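Linen napkins: iron or leave them be?

Grerniteck Home Forum > Table Linen and Soft Furnishings

mio_kuroda
October 28, 2022
I've bought 19 linen napkins from a shop that was closing down (they had 20, one had met a candle). Washed them at 40 and they've come out looking like old maps. My mother-in-law comes in November and she notices. Do people still iron these, or is the crumpled look allowed now?

Cremilda G
Crumpled is allowed. Crumpled has been allowed since shops worked out they could charge extra for it. Pull them into shape while damp, stack them, put a heavy book on top.

rxavier63
Sorry, no. A napkin should have corners. I iron mine damp, wrong side first, and it takes 2 minutes each. If you can sit through an advert break you can iron a napkin.

Cremilda G
So that's 38 minutes of Mio's life, before anyone has wiped soup on one.

rxavier63
Thirty-eight well spent. What else is she doing, the crossword?

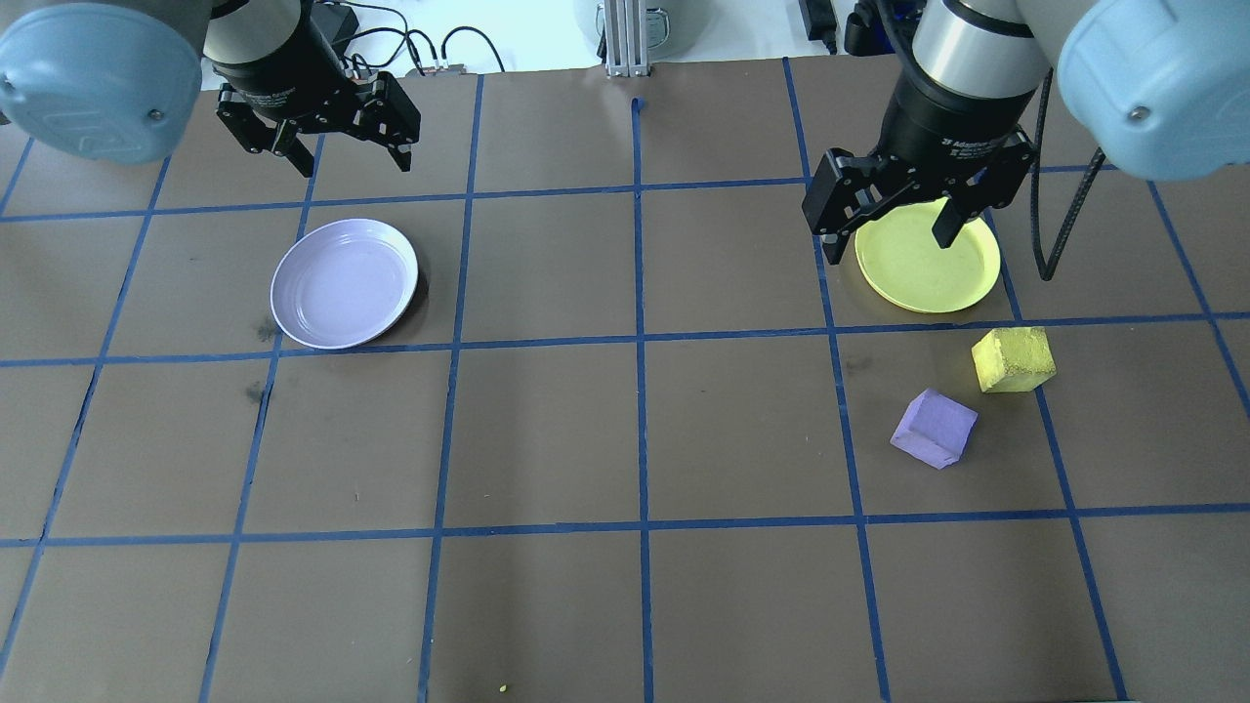
And while I'm here, the book method gives you flat napkins with a wavy hem. I tried it with an atlas. The middle was lovely and the edges looked like lasagne.

Lindalva Guimarães
Depends on the weight of the cloth. Mine are the heavy Kütt ones and they dry nearly flat on the line if you peg them by the hem. The thin ones I had from Vuvbridge need an iron and a good talking to. Mio, which sort are yours?

mio_kuroda
No label. Thickish, a bit scratchy, the colour of porridge.

Lindalva Guimarães
Scratchy will go. Give them five or six washes and no softener, it makes them useless at mopping anything up.

adalberto_s
I use softener and mine mop perfectly well.

Lindalva Guimarães
Are yours linen, Adalberto?

adalberto_s
They're 70 per cent something.

rxavier63
Polyester, then.

adalberto_s
The packet said Ploner and "linen feel". They've never needed ironing and I have never once thought about them until today.

mio_kuroda
Right, I've ironed four and lost the will. Plan is to iron enough for the table and leave the rest in the drawer as maps. Does anyone starch?

rxavier63
Lightly. Spray, wait, then iron.

Cremilda G
Please don't encourage him.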